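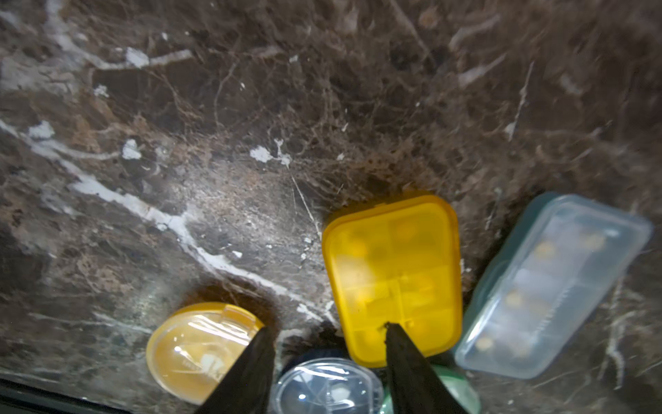 The view from the wrist of one of the arms, with pill boxes on the marble worktop.

GOLLANO -- A research group at the Borklow Institute has released results from a study of how well two-armed robots handle small, see-through household containers. The report, dated 2020-03-12, is the first to come out of the institute's Kobori project.

Clear and tinted plastic has long been a difficult material for robot vision. Light passes through the lids, glare hides the edges, and the contents can be mistaken for the surface. The Kobori method, called Jesta, compares the view from a camera near the gripper with the view from a fixed camera, and delays the grasp until the two agree on where the container's rim lies.

The group carried out 222 trials with Jesta. According to the report, the share of first attempts ending in a secure grasp rose from 54 percent with a single camera to about 80 percent with both.

"The gain was largest on dark, patterned stone, where we had expected the least," said Corina Fankhauser, who led the study. "Round lids are still a problem -- the fingers tend to slide off them." 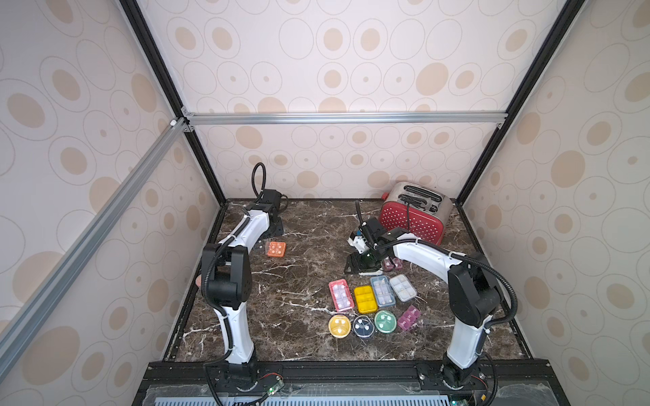 The two-arm station, with pill containers and a red toaster on the tabletop.

The institute said the next stage will cover opening and closing lids, a task left out of the present study. Trial records will be made available to other laboratories on written request.

Comments (3)

mtl_55: Could it manage the weekly kind with the stiff lids? My mother can't.

R. Opdahl: Does the report say how long each grasp took? Waiting for two cameras to agree sounds slow.

graywren: I like the toaster.

Contact the news office | Copyright Borklow Institute | Back to top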